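Forums > Builds and Benches > Shows and Open Days

Skellby open day, who else went?

gearmoth
Mar 21, 2023
Drove out to the Skellby open day with my brother-in-law and spent way too long at the two-arm assembly demo (the one with the black curtain). Pankaj Solanki was doing the talking and let people ask whatever they wanted, which I loved! It's a board with a blue gear and pegs, and I could have watched all afternoon — my feet disagreed. Dumping my pics:
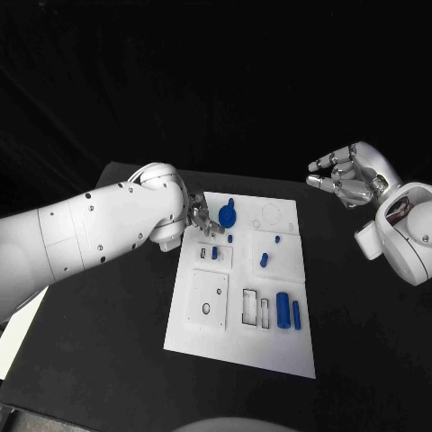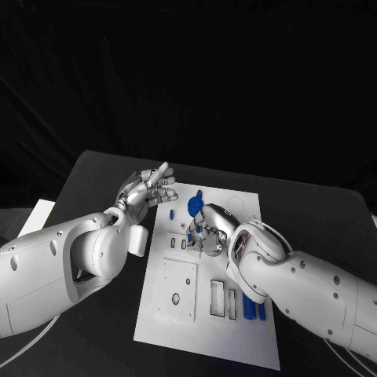
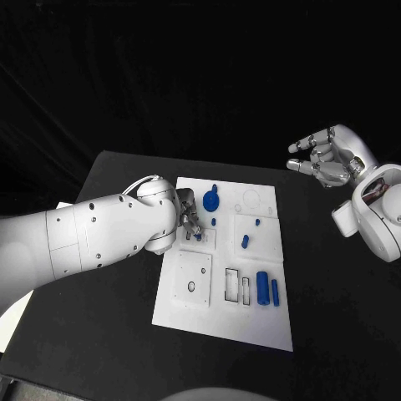

Peg board demo, Skellby. Last one has the left hand holding a little blue peg.

torque_aunt
Ooh, I missed this one, I was stuck in the Zirkotau talk. Is it the same board all the way through?

gearmoth
Same board, yeah. Look at the gear in the second one, the right hand is right on it.

dullchisel
Not sold. Two arms and fancy fingers for pegs? A plain two-jaw gripper would do that job and you'd have way less to fix. Those wrist covers are open with the wiring showing, too.

torque_aunt
It's a practice board, dullchisel. Nobody's selling pegs. I like seeing the wires anyway.

dullchisel
Fine, but I paid 5 bucks to park and I wanted to see it build something.

gearmoth
Pankaj said the round parts give them more trouble than the pegs, so I don't think it's as easy as you make out. I asked about a two-jaw version and he said Urmila Agarwal is the one to ask. She's doing a session in June — I'm going if I can get the day off.

torque_aunt
Save me a seat!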